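HULLWOOD, February 8, 2018 — Hi all, Ghada Srour here, clerk of the Hullwood Town Assembly. Our spring session opens in the old chamber on Mill Street, and I'm so happy to say the new public gallery (101 seats!) will be ready for it.

Speaker Arnel Ambrosio walked through with me this morning and asked for wider aisles and a second sign-in desk, so both are going in. Members will take up the Konstead road bill first — bring a cushion, it runs to 18 sections.
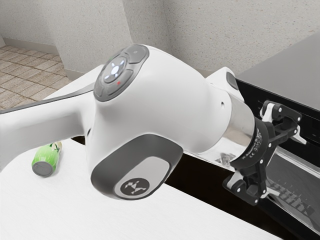 A white robot arm with a black two-fingered gripper.

Gallery passes are free at the clerk's window.

Comments

Mirsad Yordanov: Is there parking behind the chamber?

Charito Castillo: Finally, the road bill!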